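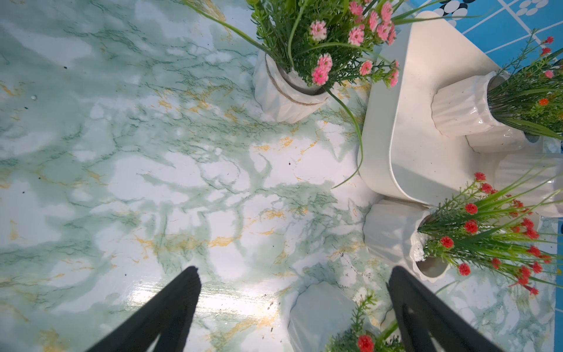

Fig. 4. Faceted pot with twine, ribbed pots at the tray.

Section 9: Setting up the Gustell tray garden

1. Wipe the table first. Soft cloth, no grit. Specks of soil left on a glossy top will scratch it when the tray slides.

2. Tray down, rim up. Leave room at one side for the faceted pot, it stands on its own next to the tray.

3. Twine goes around the upper part of the faceted pot. Already tied at Trallside, don't undo it. If it slips, push back up with a thumb.

4. Ribbed pots next. Tallest grass toward the back.

5. Fluff the stems. Start low, work up. Long blades can hang over the tray edge, thats fine. Pink pom-pom flowers bend at the neck only.

NOTE: Plants are artificial. No watering. Dust with a dry brush.

NOTE: Drops of water on the table? Blot, dont rub.

CAUTION: Lift pots from the base. Never by the plant or the twine. Do not carry the tray with pots on it.

Missing a pot: order part 71 from Jakubowski, Grurnport. Allow 13 days.

Rev. December 16, 2020, N. Khoury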